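Jemaron trains two-armed robot on simulated table clearing

Nov 29, 2022

Researchers at Jemaron have published early results from a training method that teaches a two-armed robot to handle groceries entirely in simulation, before any hardware is switched on.

The method, called Zavance, starts with a small set of runs in which a person steers the simulated robot through a task. The software then makes new versions of each run by shifting the objects on the table and adjusting the arm movements to match. From 45 steered runs the team produced 1,690 usable ones. 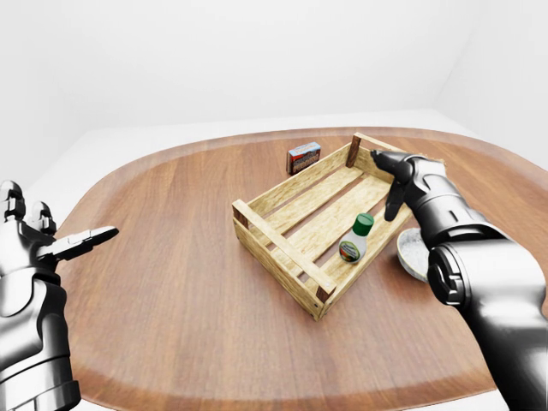
The control program was trained on the full set and tested over 500 attempts with layouts it had not met before. It finished the task in 60 per cent of them. A version trained only on the steered runs did far worse, the team said, though it has not yet released that figure.

Delia Domínguez, who leads the work at the company's Bramley office, said open crates had been harder than expected. "The sides are high enough to catch a finger and the slats leave gaps underneath," she said. "A small error in the wrist matters much more there than it does on a flat table."

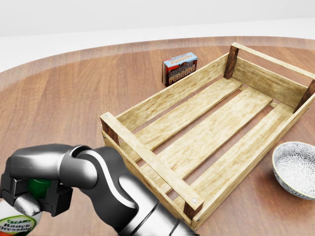
Most failed attempts came down to grip – the fingers closed too high on an object or touched a crate wall on the way past. The team plans to add more varied approach angles to the training set and to repeat the test with objects placed closer together.

Domínguez said the results should be read with care, as friction and contact are simplified in the simulator. Trials on a real robot are due to begin in December at the company's Sales site. The training runs will be shared with other research groups once those trials are under way.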